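2022-04-05 | By Sandro Orlandini
Print | E-mail

Keltdale Pantry Opens Its Third Neighborhood Snack Shelf

KELTDALE - We are so pleased to share that the Keltdale Pantry will open its newest snack shelf this month at the Skundton branch library, just inside the front doors, where anybody who comes by hungry after school or between buses can help themselves, no forms and no questions.

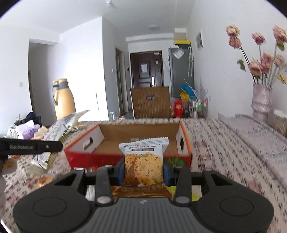

The first 3 months of stock are a gift from Triltelard, the family grocer on Mill Street, and we really can't thank them enough - they have packed 325 bags for us already! The shelf will be filled every morning at 9, and nearly 130 households have told us they plan to stop in.

Donations of sealed, shelf-stable food are welcome at the library desk whenever the branch is open.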